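Inicio | Actualidad | Investigación | Formación | Agenda | Contacto

Zultent amplía su programa de enseñanza de tareas por teleoperación

El centro tecnológico incorpora un segundo puesto de dos brazos y abre sus sesiones a operadores sin formación previa en robótica

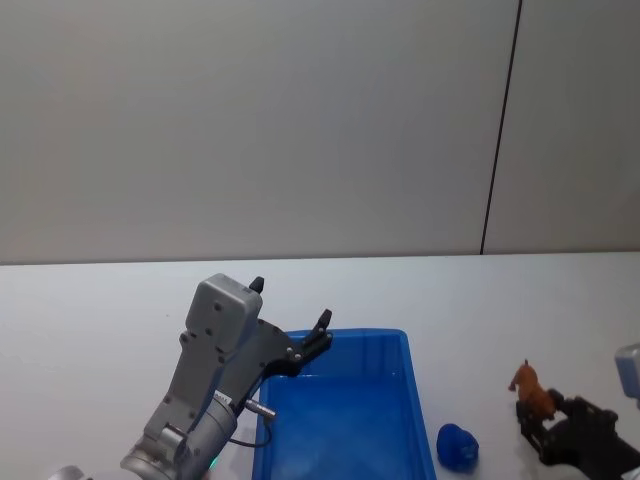 El centro tecnológico Zultent ha puesto en marcha la segunda fase de Droltano, su programa dedicado a la enseñanza de tareas de manipulación mediante control remoto. En esta modalidad, una persona guía a distancia los movimientos de los brazos y el sistema registra cada ejecución completa, que después se emplea para entrenar el modelo de control. La fase actual se centra en la recogida de objetos de uso corriente y en su depósito en un recipiente. Los ejercicios se realizan sobre una mesa blanca, con un cubo de plástico azul situado entre los dos brazos y piezas de forma y consistencia distintas, entre ellas un caballo de juguete de color marrón y un pequeño objeto azul de aspecto blando. La elección de materiales tan dispares responde a un criterio técnico: el operador debe adaptar el agarre a cada pieza, y esa variación queda recogida en los datos.

Durante la primera fase se registraron 932 demostraciones válidas, obtenidas por un grupo de 40 operadores. De ellas, 76 fueron repetidas a petición del equipo de revisión, que detectó pausas excesivas o trayectorias poco naturales en el acercamiento a la pieza. El centro prevé ahora reunir hasta 300 demostraciones por cada tarea nueva.

La empresa Kodikara se encarga de la interfaz de mando, que permite al operador gobernar ambos brazos de manera simultánea. Por su parte, Hesier asume la revisión de los registros y su clasificación por tarea, tipo de objeto y brazo utilizado. Ambas entidades participan en el programa desde su inicio.

Las sesiones de la nueva fase comenzarán en octubre, en turnos de mañana y de tarde. Cada participante recibirá una instrucción inicial en el manejo de los mandos y completará una serie de ensayos — que no se incorporan al conjunto de datos — antes de pasar al registro definitivo. Las solicitudes pueden presentarse en la secretaría del centro hasta las 14:00 del último día hábil de septiembre.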